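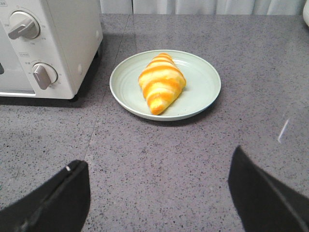

A toaster oven on a kitchen counter.

Slamet Wuisan was halfway through a late dinner when the water came down Filside Road, and he still talks about that December night as if the plate were in front of him.

"I heard the bins go first – then the neighbour's gate," he says, pouring me a second tea I hadn't asked for but was very glad of. "By the time I found my boots it was over the step."

The burst main cut off 2,000 homes and left 13 families sleeping in the school hall, his own among them, for nine nights.

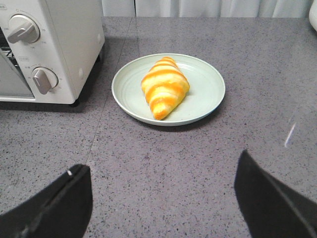 Glykeria Andreadis remembers it a little differently, and told me the warning calls did go out, only far too late for the bottom end of the road.

Slamet doesn't argue with that. "She rang me herself, bless her," he says. "I was already wet to the knees."

The new pipe goes in after winter.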